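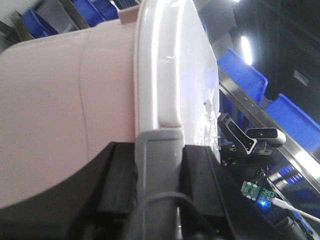

CLILTBRIDGE, Mar 13, 2021. Fendham today announced the general release of Platden 2, the second major version of its grasp planning and control software for robot arms that handle household and storage containers. The release is available to all current license holders at no added charge.

Platden 2 takes input from a camera mounted near the gripper and uses it to choose where two fingers should close on an object. Earlier versions planned each grasp once, before the arm moved. The new version updates its plan 30 times per second during the approach and can shift the fingers toward a handle, a rim or another narrow section when the main body of a container is too wide to hold.

Molded plastic was the focus of much of the development work. Glossy surfaces reflect overhead lights, and the resulting bright patches have often been mistaken for edges by vision software. Platden 2 includes a filter, developed at the company's Lebrun laboratory, that compares successive views and gives less weight to highlights that move with the camera.

"Our customers work in ordinary rooms with ordinary shelves, bins and ceiling lights," said Reijo Lehtinen, director of software at Fendham. "They asked us for a planner that would accept those conditions and would tell them plainly when it was not sure of a grasp. We have built the release on those two requests."

The software was evaluated at the Lebrun laboratory in January. The evaluation covered 2,021 grasp attempts on plastic containers with handles or raised rims. Every attempt was logged with its camera record, finger positions and motor current, and the logs are supplied with the release so that license holders may replay them on their own systems.

Other changes in Platden 2 include:

- A confidence score for each planned grasp, with a limit set by the operator
- Separate force settings for the left and right fingers
- Checks for cable clearance at the wrist before any rotation
- A replay tool for stepping through a recorded approach

Installations running version 1 can be upgraded without changes to the arm or gripper. Fendham will continue to provide corrections for version 1 for 5 years. Training sessions for operators will be held at the company's offices in Cliltbridge, and license holders will receive the schedule by mail.

Contact: Fendham Press Office, Cliltbridge | © 2021 Fendham. All rights reserved. | Back to top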